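Gelard Wire Dish Rack, White

Home / Kitchen / Sink and Drying / Dish Racks

$40.00 including GST
In stock at our Canbridge store and online

The Gelard is a low, open wire dish rack for homes that wash a few plates at a time and want the rack to stay out on the bench. It comes fully assembled in one piece. There are no side arms, clips or folding joints, so it can be lifted with one hand when you want to wipe under it.

Rees has stocked the Gelard since it replaced the older Nasudgate rack in our range. The two are similar in height, but the Gelard has a wavy divider in place of straight pegs. Customers with mixed crockery asked for this, as thick stoneware plates would not sit between the pegs on the Nasudgate.

What the rack is for

The rack holds dinner plates, side plates and shallow bowls on edge. Mugs and glasses can go upside down on the bottom wires at whichever end you are not using for plates. It is not deep enough to support a stockpot or a large baking tray, and we don't recommend leaning chopping boards against the rim, as a heavy board can tip it.

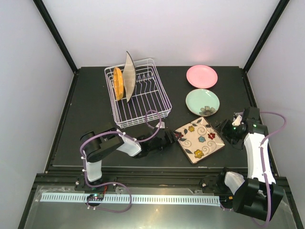

Plates come in more shapes than they used to, and a rack has to cope with all of them. Round plates are the simple case. They drop between the wires and settle at their lowest point, and a small one needs no more thought than a large one. Square plates take a bit more care. The larger beige plate standing beside the orange-yellow one has gone in on the diagonal, with a corner pointing up above the rear rim, and a square plate stored that way needs more clear height than a round plate of the same width. If your rack lives under a wall cupboard, measure from the bench to the underside of the cupboard before you order. Flowered plates such as the cream one with the brown edge can be loaded the same way, pattern facing inwards if you would like to keep the printed side from rubbing on the rim.

Loading

Start at one end and work along. Put the largest plates in first and leave a gap between each one so air can get through. Rinse off detergent before racking, as soap left on the wires dries to a film that is harder to shift later. Heavy plates are best kept near the middle of the rack. Cutlery needs a separate caddy – see the Related Items list for one that stands alongside.

The rack has no drip tray. On a draining board with a slope this doesn't matter. On a flat benchtop, place it on a drying mat or a tray with a lip.

Care

Wash in warm water with ordinary detergent and a soft brush. Use the brush along the wavy divider, where crumbs tend to collect. Dry with a tea towel if you are putting the rack away in a cupboard. Do not use steel wool or scouring powder, and do not put the rack in the dishwasher. In hard-water areas a wipe with diluted white vinegar will take off scale. Rinse afterwards.

Details

Colour: white
Construction: one piece, open wire, rounded corners, double rim
Divider: wavy wire, part length
Assembly: none
Drip tray: not included
Warranty: 2 years, domestic use only
Stock code: 1385

Delivery and returns

Orders placed before noon are packed the same day. The rack is boxed flat on its base and should not be stored with anything heavy on top of the carton. Unused racks can be returned within 40 days in the original box. If a rack arrives bent, send us a photo of the rack and of the carton and we will replace it. You don't need to post the damaged one back.

Cafes, share houses and holiday parks can ask for trade pricing on cartons. Contact Elisa Amato in our trade office with the quantity and delivery postcode. The next container is due in August, and large orders may need to wait for it.

Related items

Gelard cutlery caddy, white
Rees drying mat, grey
Rees bench tray with lip

Page updated 13/05/2024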